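Stistero Forums > Deals & Coupons > Stacking and Price Adjustments

Thread: Cutdale price adjustment now calculated after coupon, not before

tallow_ridge
Posted 22 Mar 2026
Posting this for anyone who relies on the Cutdale price adjustment. The method changed at some point this month. Under the old method they compared shelf price at purchase to shelf price now and refunded the difference, coupon or no coupon. Under the new one they compare what you paid per item, after coupon, to the current shelf price.

My order: one storage bench, list 101, bought with a 40 off code, paid 61. The bench then dropped to 58. Old method would have refunded 43. I got 3.

Chat rep said the policy "has always been based on amount paid." It has not. I have adjustments from last year that say otherwise.

Order was shipped and sold by Cutdale, not marketplace.

pennyweight_joe
Same result here on a Hasumik air fryer. I assumed the rep made an error and asked for a second one. Second rep gave the same number to the cent, so it is in the system.

b_ranjbar
I don't think this is a change. The terms page says "the price you paid." A coupon reduces the price you paid. What you were getting before was a mistake in your favor.

Behrouz Ranjbar
Stacking FAQ maintainer

tallow_ridge
The terms page says that today. Do you have a copy from before March?

b_ranjbar
I have one from when I last edited the FAQ. It says "the purchase price." You can argue that means list, but I wouldn't want to.

gatch_marites
It's two different things depending on the coupon type, and people keep mixing them.

Item-level coupon (the clip kind on the product page): comes off the line, so the line shows the lower price. These were always adjusted from the lower price, at least for me.

Order-level code (typed in at checkout): used to sit under the subtotal as its own line. The item line kept list price. Adjustments ran off the item line, so the code was ignored.

What changed is that order-level codes are now spread across the items. Look at the invoice, not the confirmation email. If the invoice shows "allocated discount" under each item, you are on the new method.

- Marites Gatchalian

tallow_ridge
Checked. Invoice does say allocated discount. The email still shows 101 on the item line with the code underneath.

pennyweight_joe
Mine too. So the email is no good as proof anymore.

coupon_hound_oh
How is it split when there's more than one item? Evenly or by price?

gatch_marites
By price. I had a bench cushion and a lamp on one order and the lamp took most of the code, being most of the subtotal. Items excluded from the code get nothing allocated, so those still adjust from list.

coupon_hound_oh
Then this matters for returns more than adjustments. Return one item and you lose that item's share of the code.

b_ranjbar
Returns were already like that. Only the adjustment side is in dispute.

coupon_hound_oh
Not for me they weren't. I returned a rug in the fall and got full list back, and the code stayed on the rest of the order.

b_ranjbar
Then you had an order-level code under the old invoice format and the store did the return at the register. Online returns have been prorated for as long as I've kept the FAQ.

coupon_hound_oh
It was at the register, yes.

larkspur58
Is a return and rebuy worth it now? If the bench is 58 and you paid 61 there's no point, but what about when the code is still live?

tallow_ridge
My code was single use. It would have been 18 on the new one otherwise, assuming no minimum.

gatch_marites
There's a minimum on nearly all of them. Read the code terms before you buy the second one. Also the return has to go back in original packaging for furniture, and if you've assembled it they can refuse.

larkspur58
What about small stuff? I have a code and want to use it on baskets and table things from the Dimaculangan line. Those go up and down constantly.

pennyweight_joe
Woven stuff gets marked down often. I wouldn't use an order-level code on anything that moves that much. Wait for the drop and then apply the code, one step, no adjustment needed.

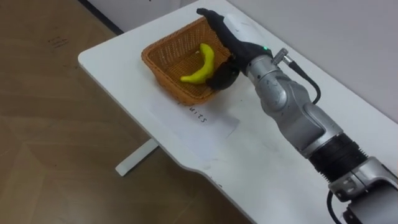
Procedure for requesting an adjustment (edited into thread by b_ranjbar, corrections welcome)

1. Open the order and download the invoice PDF. Do not use the confirmation email.
2. Find the item line. Note list price and, if shown, allocated discount.
3. Subtract. The result is your base price.
4. Compare to the current shelf price for the same color and size. A different color does not qualify even if it is the same price normally.
5. If the current price is lower, request through chat within the window printed on the invoice. One request per item.
6. Save the transcript.

gatch_marites
Correction on step 5. It's one approved request per item. A denied one doesn't use it up. I've been denied for out of stock and approved on the same item when it came back.

b_ranjbar
Changed it on my end, the post should update.

tallow_ridge
I'd add that clearance doesn't count as a lower price. The tag has to be a regular sale.

pennyweight_joe
Disagree. I got 2 adjusted against clearance this month, both online. In store they said no.

tallow_ridge
Chat told me no on clearance, online. Different category maybe. Mine was bedding.

pennyweight_joe
Kitchen for both of mine.

b_ranjbar
Leaving clearance out of the procedure until someone has a written answer. I still say the new calculation is what the terms meant from the beginning.

gatch_marites
The old invoices say what they say. If your order was placed before the allocated discount line appeared, ask them to adjust from the item line and attach the PDF. It worked on one of mine. The rep had to send it up and it took a while.

tallow_ridge
Mine has the line, so that's out. Took the 3.

larkspur58
Going to hold the code and wait on the baskets. Does the minimum get checked before or after clip coupons?

gatch_marites
After. Clip coupons come off first, then they check the subtotal against the minimum.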